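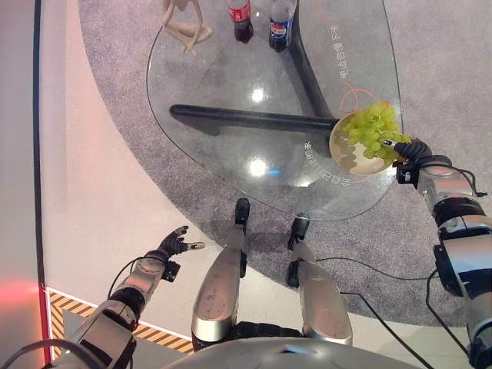 The right hand at the grapes, with the bowl on a glass table.

Home | News | Features | Archive | Contact

Soft fruit, hard code
6th April – By Fatos Ristić

Print this article | E-mail this article

Plidcombe is a grasp planner, and most of its 2640 test cases involve boxes and bottles. Grapes are newer. The bunch has no fixed shape, so the planner looks for a patch of surface and keeps updating it as the hand closes in.
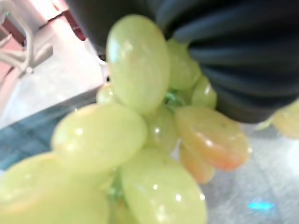
Force limits sit in a separate controller – Kadrić – that can overrule the planner at any point. The two programs share one clock, a change made in October.
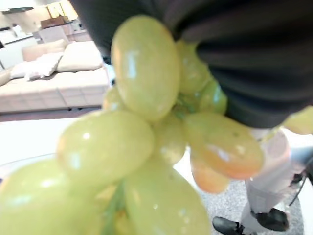

Glass is still a problem for depth sensing. The team at Perkine now marks it by hand in the map and wants that step gone within two releases.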